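Workshop Tips > Home Automation

Cover the table before you tune a two-arm build. We use brown paper from a roll, pulled past the work area on the left and trimmed along the top. It hides seams in the tabletop, and dark grippers stand out against it.

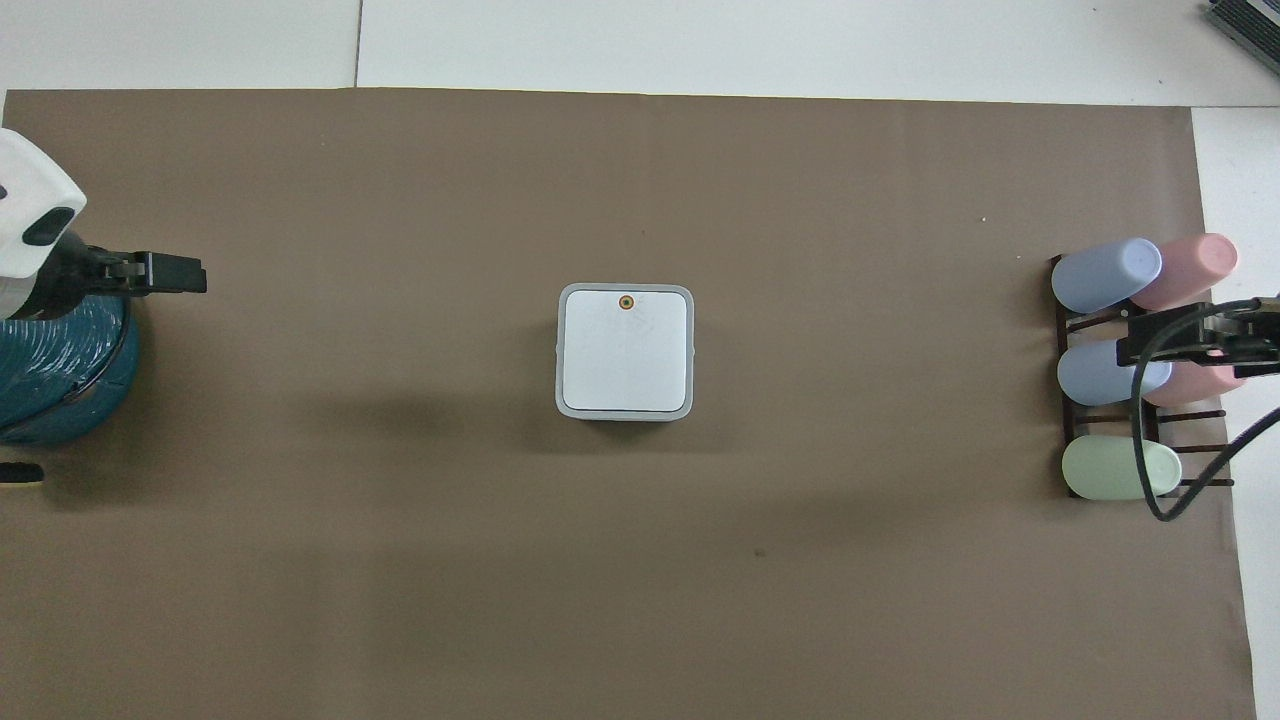
Dayana Inga

Start with light things that can take a drop. Cups on their sides in a slatted wooden rack are good practice for one arm. Keep a lidded container in the middle for the other. Check any cable that loops near the rack before each run.

Change the paper when it creases badly.

34 shares | 2 comments

Related
Quieting a Shop Fan
Labeling Power Supplies
Clamps for Thin Tabletops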